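Le solde de la filière Lellier

Le relevé tenait sur une feuille. Yee-man Hsiao l'avait imprimé deux fois, parce que le premier tirage présentait un décalage de colonne et qu'elle n'aimait pas corriger à la main un document appelé à être détruit.

Perte constatée au port de Barico : 151 kilos sur une livraison de 200. Le reste avait été livré, payé, redistribué. La perte, elle, n'apparaissait nulle part. Ni dans les saisies des douanes, ni chez les concurrents de Garier, ni sur le marché de détail, où un tel volume aurait fait baisser le prix en moins d'une semaine. Elle avait suivi le prix pendant douze jours. Il n'avait pas bougé.

Elle en déduisit que la marchandise était stockée et que la personne qui la stockait savait attendre. Dans l'organisation, cela réduisait la liste à deux noms.

Le premier était celui de Radymyr Hordiienko, responsable du transport. Le second était celui de Nayeli Cuervo, qui dirigeait la filière Lellier depuis la mort de son mari et à qui Yee-man devait son poste, son appartement et une cicatrice de quatre centimètres sous l'omoplate gauche.

Elle plia la feuille en trois et descendit.

La comptabilité occupait l'entresol d'un immeuble de la rue Cusi, au-dessus d'un grossiste en carrelage. L'activité du grossiste était réelle. Il vendait du carrelage, déclarait ses ventes, payait ses impôts et louait l'entresol à une société de conseil dont il n'avait jamais rencontré le gérant. Les sociétés de conseil convenaient bien à cet usage. On ne leur demandait ni stock, ni camions, ni bons de livraison.

Kevin Londoño l'attendait dans la voiture, moteur coupé.

— Tu as le chiffre ? dit-il.

— J'ai le chiffre.

— Et le nom ?

— Non.

Il démarra. Kevin conduisait en respectant les limitations, clignotant compris, y compris dans les parkings vides. En neuf ans il n'avait jamais été contrôlé. Yee-man avait calculé une fois ce que cette habitude coûtait en temps de trajet, puis ce qu'un seul contrôle aurait coûté, et n'avait plus abordé le sujet.

Ils prirent la rocade vers le nord. Il était 16 h 40 et le trafic était dense jusqu'à l'échangeur. Kevin écoutait un programme sur la culture des agrumes. Un homme y expliquait que la taille d'un citronnier devait se faire hors gel, avec un outil désinfecté, et que la plaie d'une branche trop grosse restait ouverte longtemps.

— Si c'est Radymyr, dit Kevin, elle voudra que ce soit toi.

— Je suis comptable.

— Tu l'étais aussi à Garier.

Elle ne répondit pas. À Garier, elle avait tiré deux fois, à une distance de trois mètres, sur un homme qui avait déjà tué le mari de Nayeli et qui rechargeait. Le geste n'avait rien exigé de particulier. L'arme était posée sur la table à côté des factures. Elle avait ensuite terminé la vérification des factures, car il fallait que quelqu'un la termine, et y avait relevé une erreur de TVA.
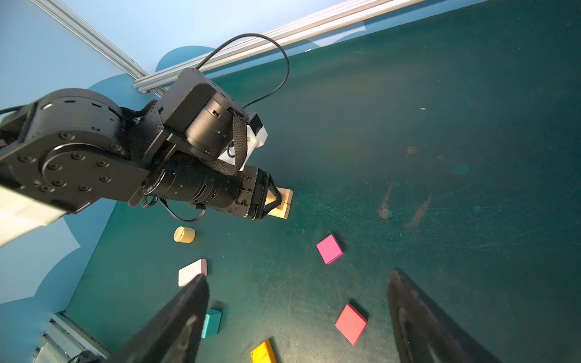
Le dépôt de Lellier se trouvait au bout d'une voie sans issue, derrière deux portails. Le premier s'ouvrait avec un badge. Le second s'ouvrait de l'intérieur, après un délai dont la durée variait selon l'humeur de Lorna Lacson, qui tenait le poste de garde et la liste des entrées.

La liste était l'objet de la visite. Lorna la rédigeait au stylo, sur un registre à pages numérotées, et refusait tout autre support. Heure, plaque, poids à vide, poids en charge. Nayeli l'avait placée là parce qu'elle avait travaillé dans un centre de pesage routier et qu'elle ne savait pas arrondir.

— Il me faut janvier, dit Yee-man.

— Pour qui ?

— Pour moi.

Lorna la regarda un moment, puis ouvrit le tiroir inférieur et sortit le registre. Elle resta debout pendant la lecture, une main posée sur le coin de la table.

Yee-man ne cherchait pas une entrée suspecte. Les entrées suspectes sont corrigées par ceux qui les commettent. Elle cherchait un véhicule dont le poids à vide aurait changé. Un fourgon équipé d'une cache pèse davantage qu'un fourgon d'origine, et cette différence ne disparaît pas lorsque la cache est vide. Elle releva les plaques l'une après l'autre, compara les pesées d'une page à la suivante et s'arrêta à la page 12.

Fourgon blanc, affecté au transport. Poids à vide en début de mois : 1,673 tonne. Poids à vide à la fin du même mois : supérieur de 38 kilos. Aucune réparation enregistrée entre les deux dates. Quatre passages à la suite, tous de nuit, tous signés.

La signature était celle de Radymyr.

Elle referma le registre. Le résultat était propre. Il l'était un peu trop, et elle rouvrit à la page 12.

Radymyr Hordiienko était gaucher. Elle avait sous les yeux depuis des années ses notes de frais, ses reçus de carburant, ses demandes d'avance, et sur chacun de ces papiers l'encre était traînée vers la droite par le bord de la main. Sur les quatre lignes du registre, l'encre était nette.

— Qui t'a donné le stylo ? demanda-t-elle.

— Quel stylo ?

— Pour ces lignes-là. Ce n'est pas la même encre que le reste de la page.

Lorna retira sa main de la table.

— Elle a dit que tu ne regarderais que les chiffres.

Par la vitre du poste, Yee-man voyait Kevin dans la voiture. Il avait coupé le moteur. Il tenait le téléphone contre son oreille et hochait la tête, à intervalles réguliers, comme on fait quand on reçoit une adresse.

Elle posa les éléments dans l'ordre. Nayeli avait détourné sa propre marchandise. Elle l'avait fait pour disposer d'un motif contre Radymyr, dont les chauffeurs obéissaient mieux à lui qu'à elle. Elle avait besoin d'une preuve, et d'une comptable pour la produire, car une preuve apportée par la comptable ne serait contestée par personne. Le relevé plié en trois dans sa poche était la pièce principale du dossier. Une fois la pièce versée, la comptable devenait la seule personne à pouvoir la reprendre.

— Combien de temps pour le second portail ? dit-elle.

— Ça dépend.

— De quoi ?

Lorna ne répondit pas tout de suite. Elle avait un fils à Barico, dans une école dont Yee-man réglait les factures chaque trimestre sous l'intitulé « frais d'archivage ». Les deux femmes n'en avaient jamais parlé.

— Je peux le bloquer, dit enfin Lorna. Il reste dedans, toi tu sors à pied par les quais. Après, il faudra que j'écrive quelque chose.

— Écris l'heure.

Lorna regarda l'horloge, prit le registre et nota 17 h 25. Yee-man arracha la page 12, la plia avec le relevé et sortit par la porte du fond. Les quais de chargement étaient déserts. Derrière elle, elle entendit une portière s'ouvrir, sans claquer, et le pas de Kevin sur le gravier, égal, qui ne dépassait pas la vitesse autorisée.

Elle avait le numéro de Radymyr. Elle le composa en marchant.

— C'est la comptabilité, dit-elle. J'ai un écart à vous signaler.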